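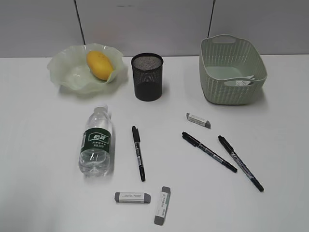 About Retitum

Retitum supplies small containers and desk goods to offices, schools, clinics and shared workrooms. The range covers bowls, pen holders, open baskets, trays and lidded boxes. We also plan storage for rooms that already have furniture in them, and most of our work is of that kind.

The company has 19 staff on one site, Sayce Yard, which holds the office, the stockroom and the sample room. Homa Golestani founded the business and still signs off each addition to the catalogue.

What we supply

The catalogue lists 1,519 items in 3 ranges.

Deslow is the desk range. It consists of mesh and solid pen holders, letter trays, card stands and cable boxes. Mesh items are cylindrical or square. The cylindrical pen holder has a solid rim, and it is the item most often reordered.

Boreso is the basket range. Baskets are rectangular, in plastic, with openings in the sides and a handle slot at each short end. The floor is solid so that small items do not fall through. Sage green, white and grey are held in stock. Other colours are made to order and cannot be returned.

The table range has no separate name. It contains bowls and dishes for reception desks, kitchens and meeting rooms, in glass and in glazed pottery. Bowls with a wavy rim are measured across the widest point, and the usable width inside is given separately on the product sheet.

How we choose items

A new item is put on a plain white table with goods of the sort it will be used alongside: fruit, drinks bottles, pens, paper. The following are recorded before it is accepted.

Outside size, inside size and weight when empty.
Whether it stands level on a flat surface.
Whether a bottle or piece of fruit placed in it stays put when the table is knocked.
Whether it can be lifted with one hand, and where the hand goes.
How it is cleaned, and how long that takes.

Shallow bowls are checked with a single piece of fruit as well as a full load, as a light bowl can tip when the weight is to one side. Baskets are checked with bottles both upright and on their sides. Pen holders are filled unevenly, with all the pens leaning one way.

Items that fail are returned to the maker with the record sheet. A revised version may be sent once.

Room plans

A room plan starts with a list of what is kept on each surface and how often it is used. Things used daily stay on the surface. Things used weekly go into a basket on a shelf within reach. The rest is boxed and labelled. Labels are fixed to the inside front edge of a basket or the short end of a box, and the wording is agreed with the people who use the room.

Food and drink are kept apart from stationery in every plan. Where a room has only one table, the two are given opposite ends and the middle is left for work.

Plans are drawn to scale and supplied on paper and as a file. The customer is free to buy the containers elsewhere, and the product sheet gives the sizes needed to do so.

Orders and visits

There is no minimum order on Deslow items. Boreso baskets are sold singly or in nested stacks. Glass is packed one piece to a box and goes out by our own van where the distance allows.

The sample room holds over 600 items and is open by appointment. Visitors may bring their own goods to try in the containers. Please give the size of your table or shelf when booking, so that a surface of similar size can be set out.

Replacement parts are kept for all lidded boxes in the current catalogue. Quote the number on the base.

Page last checked 2019-07-30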